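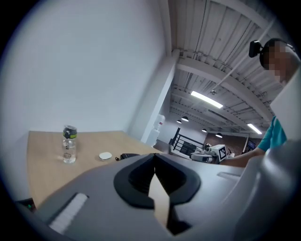
One reader of the March post wrote in to ask whether the people on our benches had been given any say in what gets automated, or whether they found out when the crates arrived. Fair question. They found out when the crates arrived, and I think that cost us more time than any fault in the equipment.

Some background for anyone new. The Gutthorpe site handles small returned goods for Flaltura: pick up, inspect, decide, put down. Before the change a bench worker did all four steps. Under the Andel scheme the deciding stays with the person and the rest is meant to move across, one class of item at a time. So far 32 of our 46 item classes have been looked at and six are signed off.

The work in between is what has changed most. People who used to sort now spend half a shift showing the movement – hand on the gripper, slow approach, close, lift, release – and the other half correcting labels. It is lighter on the back and heavier on the attention. Two hours without a break is too long. We tried it.

Pay grades have not caught up. Demonstrating is still booked under general handling, although a poor demonstration does more damage than a poor sort. A bad sort is one item in the wrong tray, whereas a bad demonstration can be repeated 100 times before the weekly check finds it.

The Wan site did this differently. Bench staff there chose the first item classes themselves, and picked the awkward ones they disliked. Slower start, fewer arguments. I have asked for the same here from the next batch on, and am waiting for a reply.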